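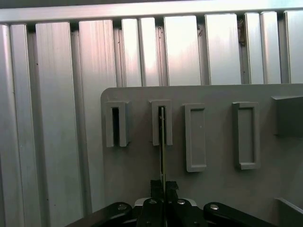
Dresen Documentation, Nalham workshop
Updated 2023-10-24
Yorath Slot Panel, Setup Guide, Section 2: Placing the panel and loading strips

Section 2 covers the gray slot panel from the time it leaves the carton until the first set of strips is in place. Assembling the aluminum wall and its top rail is covered in Section 1. If you bought the panel without the wall, skip the parts marked "Wall only."

Before you start

You will need:

The slot panel
The bag of mounting screws and washers
The hex key from the same bag
A spirit level
A soft, dry cloth
Your strips, lying flat on a clean surface

Work in good light. The holders are the same gray as the panel and the slots are dark inside, so in a dim room it is hard to tell whether a strip has met the slot or the side wall next to it. A lamp placed to one side helps more than one directly overhead, especially in front of the aluminum, which throws light back at you.

CAUTION: Strip edges can be sharp. Wear thin gloves if you are handling strips that have been freshly cut. Do not use thick work gloves, as you will not feel the strip seat.

Names used in this section

Panel: the flat, matte gray board.
Holder: one of the four raised rectangular pieces in a row on the upper part of the panel.
Slot: the opening in the holder.
Strip: the thin, flat piece that goes into a slot.
Wall: the upright aluminum strips behind the panel. To avoid confusion, this guide calls those "wall sections."
Rail: the aluminum bar that runs across the top of the wall.

Holders are numbered from the left as you face the panel. The photo at the start of this section shows a strip with its upper end in holder 2.

2.1 Checking the wall (Wall only)

1. Look along the rail from one end. It should be straight, with no bow in the middle.
2. Press each wall section lightly with your palm. If one rattles, go back to Section 1 and retighten it at the rail.
3. Check the dark gaps between the wall sections for bits of tape, packing film or swarf. Remove anything loose with the cloth or a wooden toothpick. Do not use a screwdriver blade, which will mark the aluminum.
4. Wipe the wall sections from top to bottom, following the grain.

Note: The wall sections are not all the same width. Narrow and wide ones are mixed, and differences in brightness from one to the next are normal for brushed metal. They do not need to be swapped or returned.

Note: Small specks in the metal surface will not affect the panel. Leave them alone. Rubbing at one spot leaves a shiny patch that is more noticeable than the speck.

2.2 Placing the panel

1. Lay the panel on the cloth with the holders facing up.
2. Run a finger along the edges and around the rounded corner. Peel off any protective film that is still attached.
3. Look into each slot. Pull out any foam left over from shipping.
4. Lift the panel by its side edges. Do not lift it by the holders.
5. Stand the panel in front of the wall, with its top edge horizontal and the wall rising above it.
6. Start both lower screws by hand. Turn each one until it just holds, then stop.
7. Set the level on the top edge and adjust the panel until the bubble is centered.
8. Fit the upper screws, also by hand.
9. Tighten all the screws with the hex key, a little at a time, working from corner to opposite corner.
10. Check the level again. If the panel has moved, loosen the upper screws only and repeat from step 7.

CAUTION: Do not overtighten. The panel can flex at the screws, and a flexed panel pinches the slots. If strips go in easily before tightening and bind afterward, back each screw off a quarter turn.

If you are using the panel without the wall, fix it to a flat, rigid upright surface. Plasterboard alone is not suitable. The Harkix bench stand takes the same screws and can be used in place of the wall. Follow the sheet that comes with the stand for the spacing of the screws.

2.3 Preparing the strips

1. Wipe both faces of each strip.
2. Lay the strip on a flat surface and look at it from the side. Set aside any strip that is bent or twisted.
3. Check the upper end for burrs. Take them off with fine abrasive paper, using one or two light strokes.
4. If your strips are marked on one face, turn them all the same way before you begin.

The strips must be dry. A damp strip will drag in the slot and may be hard to get out again.

Do not trim a strip to get it into a holder. If a clean, straight strip will not go in, it is the wrong size for this panel. See the size list in Section 8.

2.4 Loading a strip

1. Hold the strip upright, well below its upper end, so that your fingers stay clear of the holder.
2. Line the strip up with the slot. Check it from the front first, then from the side.
3. Bring the upper end to the slot and let it enter a short way. Stop there.
4. Check that the strip is still vertical. The side walls of the holder are a good guide: the edges of the strip should run parallel to them.
5. Continue with light, steady pressure until the strip stops.
6. Let go slowly. A seated strip stays where it is.

If the strip catches on the lip of the holder, draw it back and start again. Do not wiggle it from side to side. Wiggling widens the slot over time, and a widened slot will not grip.

If the strip goes in at a slant, take it all the way out. Trying to straighten it while it is halfway in puts the load on one side wall.

You can load the holders in any order. Most people find it easiest to start at the far side and work toward the hand they are using, so that loaded strips are never in the way.

2.5 Removing a strip

1. Hold the strip close to the holder, with a finger and thumb on its flat faces.
2. Draw it straight out along the line it went in.
3. Lay it flat. Do not lean it against the panel or the wall, where it can slide and scratch the aluminum.

If a strip is stuck, leave it for a few minutes if the room is cold or has just been heated, then try again. Do not use pliers. A piece of masking tape folded over the strip will give you a better grip and can be peeled off later.

2.6 Checking your work

With all the strips in, stand back and look at them from the front. They should hang parallel. One strip out of line usually means that it has not been pushed home. Two neighboring strips leaning the same way usually means that the panel is off level, so go back to 2.2, step 7.

Tap each strip lightly near its free end. It may move slightly but should not drop.

2.7 Common problems

Strip falls out
The strip is too thin, or the slot is worn. Try the same strip in another holder. If it holds there, the first holder needs replacing.

Strip will not enter
Check for foam or dust in the slot, then for a burr on the strip. A flashlight held level with the holder makes it easier to see inside.

Strip enters but stops early
Something is in the slot. Take the strip out, remove the panel from the wall and tap it gently, slots downward, over the cloth.

Panel rocks when a strip is loaded
A lower screw is loose, or a washer is missing. Tighten or replace it before loading any more strips.

Marks on the panel
The matte finish picks up smudges from metal strips. Use a cloth dampened with plain water. Do not use polish, solvent or scouring pads, which leave glossy areas.

2.8 Care

Dust the slots once a month with a soft, dry brush. Wipe the top edge of the panel at the same time, as dust from the wall settles there. Check the screws whenever the panel has been moved.

Do not hang anything from the holders other than strips. Do not oil the slots.

Replacement holders are supplied singly and come with their own screws. Fitting them is described in Section 9. Have the part number from the back of the panel ready when you order, and write it down before you mount the panel, because it cannot be read once the panel is in place.

Next: Section 3, Labeling the holders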